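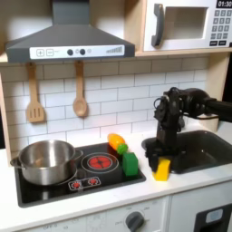
A play kitchen with a range hood and wooden utensils on hooks.

A play kitchen is a child-sized model of a household kitchen, used for pretend cooking and serving. It is among the most loved of all large toys, and one of the few that children of very different ages will happily share.

History
Small kitchens were first made as display pieces, with tiny copper pans and shelves of dishes that were often too fine to be handled much. Tin stoves followed, and some of them really could be heated! Wooden and molded plastic kitchens at a child's own height came later and changed the toy completely, for now the cook could stand at the counter instead of leaning over it.

The town of Britthorpe has a wonderful museum of the subject, the Hoketti Collection, which holds 2,576 pieces, from single spoons to full rooms. Its catalog was written by Charito Mangubat, who sorted the stoves by the way their knobs turn (a system still used there). The oldest item is a tin range by the maker Riedl, complete with 10 of its original lids.

Design
Makers tend to copy the kitchens of their own day, and that makes the toys a delightful record of changing taste. Range hoods, tiled walls and microwaves have all made their way into the small versions.

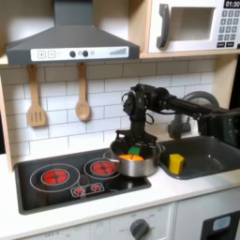

Printed controls are common, as they are cheap and never break, but many children prefer a knob that clicks. The Trukside kitchen, sold as a flat kit, was admired for its loud oven dial and came with 37 screws and a very small wrench.

Counter height matters a great deal. A top set too low makes older children stoop, and one set too high leaves toddlers cooking by feel.

Play
Children rarely stick to cooking. Amerley Dogbe, who wrote down 80 play sessions at a Britthorpe nursery school, heard the same oven used as a mailbox, a garage and a bed for a sick bear. Restaurant games were the longest, partly thanks to the arguments over the bill.

See also
Dollhouse
Toy food
Tea set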